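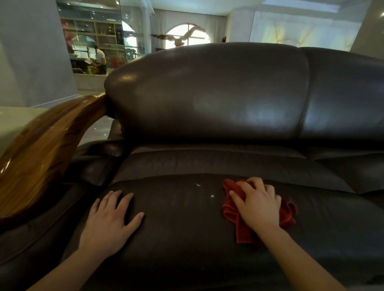

Brown leather sofa with a curved wooden armrest. Light scuffs on the seat.

Leather upholstery

Leather upholstery is the covering of seats, chiefly sofas, armchairs and dining chairs, with tanned animal hide. Mostly cattle hide. Also goat, sheep and, in older work, pig. The word covers both the finished cover and the trade of making it.

Print this article | E-mail this article

Hides and grades

A cattle hide is too thick to use whole, so it is split. Top layer, with the natural surface, is called grain leather. Lower layers are splits, weaker, used for suede or given a coating. Full grain keeps the surface as it was on the animal, scars, insect bites and all. Corrected grain is sanded and then printed with a pattern, which hides marks but gives a more even, slightly plastic look.

Finish matters as much as grade. Aniline leather is dyed right through with no pigment on top. Soft, breathes well, stains easily. Semi-aniline has a thin protective coat. Pigmented leather has a full coat of colour and is the usual choice for homes with children or dogs.

History

Hide seats are very old, slung or nailed to a plain frame. Stuffed leather seating came much later and at first was for the well off. Horsehair was the common filling, held down by stitching or by buttons. Coil springs came into wide use in the nineteenth century and made seats deeper and heavier.

Foam changed the trade again after the Second World War. Cheaper, quicker, no need for a skilled stuffer. Loose cushions with zips followed.

In the Savow valley the trade grew up beside the tanneries. The Hájek works at Fetmont opened as a tannery and later took up upholstery as well, employing 43 people in its best years. Its order book for one year lists 845 chairs and 713 sofas, nearly all for hotels and railway waiting rooms. The tannery side closed first — the river water was no longer allowed to be used — and the workshop carried on with bought-in hides. Part of the order book is kept at Kirnham, along with patterns and a set of stitching awls.

Construction

The hide is laid flat and marked with chalk so that flaws fall on hidden parts. The back and spine area is firmest and goes on the seat. Belly leather stretches to much and is kept for the outside back or underneath. Panels are cut, thinned at the edges (skiving) and sewn with strong polyester or bonded nylon thread. Natural thread rots in time.

Common seams: plain, top-stitched, piped. Piping takes the wear first. Covers are pulled over the padding and stapled or tacked to the frame, with dome nails where the fixing will show.

Care

Dust with a dry cloth. Damp cloth for spills, no soaking. Strong sunlight fades dyed leather and radiators dry it out, so keep a gap from both. Household sprays and saddle soap can strip the finish on modern leather. Small scuffs on aniline can sometimes be rubbed out with a warm hand. Cracks can be filled and recoloured but seldom disapear fully.

Substitutes

Bonded leather is ground scraps on a backing, and tends to peel. Vinyl and polyurethane cloths contain no hide at all. Labels vary from country to country, so the wording is worth reading.

See also: Tanning; Webbing; Horsehair

Comments (3)

oldtacks: Good on skiving but nothing on webbing? Jute or rubber, makes a huge difference to how the seat sits.

M. in Kirnham: The awls are only out on display in May, went last year and they were in a drawer. January 27, 2020

greenchair: Ours is 10 years old and the piping has gone on both arms, rest is fine. Can just the piping be replaced or is it a whole new cover?

Print | E-mail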